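About Plarutov

Plarutov helps small organizations plan and pay for automation equipment. Our clients are care homes, guest houses, laundries, training schools and a few research labs. Most of them are buying a robot or a robot tool for the first time, and most have one budget round a year to get it right.

We do not sell equipment and we take no commission from the firms that do. Clients pay us a fixed fee, agreed before we start. The company was set up in February 2020 in two rooms over the Gronow print shop, and we still work from there. There are 10 of us now.

What we do

A typical job starts with a list of tasks the client wants help with. We visit, watch the work being done, and write down what each task needs in reach, grip, floor space and staff time. Then we put costs to it. The purchase price is often the easy part. Spare finger pads, chargers, mounts, training days, insurance and storage go into our budgets as separate lines, so the person who signs can see them.

We plan over 18 months as a rule. That covers the order, delivery, a trial period and the first round of replacement parts. If a client's money has to be spent by the end of September, we say early on which items can arrive in time and which can't.

Our price file, which we call Fornix, holds 446 entries at present. Each one is a quote or an invoice that a client has agreed to share with us, with the names taken off. We use it to check whether a new quote is in line with what others paid. Clients get the relevant pages with their report.

Bedding and soft goods

Soft goods take up a good share of our time. Blankets and comforters bunch and fold in ways a box does not, and a tool that does well on a sales floor may need different fingers in a bedroom. Under the Flulitz program we look at hand-held grippers on ordinary beds before a client commits to anything larger. The budget for a Flulitz study starts at $2,000, not counting the tools themselves.

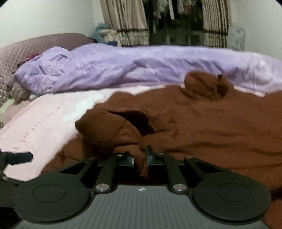
Hand-held gripper at a fold in a brown blanket.

Working with us

Send us your task list, your budget ceiling and the date the money has to be spent. A first call is free. If we think you should wait a year, or hire another pair of hands instead, our report will say so.

Comments (3)

laundrylead: Do you cover leasing, or only purchase? Our board won't approve a purchase this year.

Plarutov office: We cover both. Leases are costed over the same period so you can compare them.

hillside_guesthouse: The separate line for spare parts was useful. We had left it out of our own sheet completely.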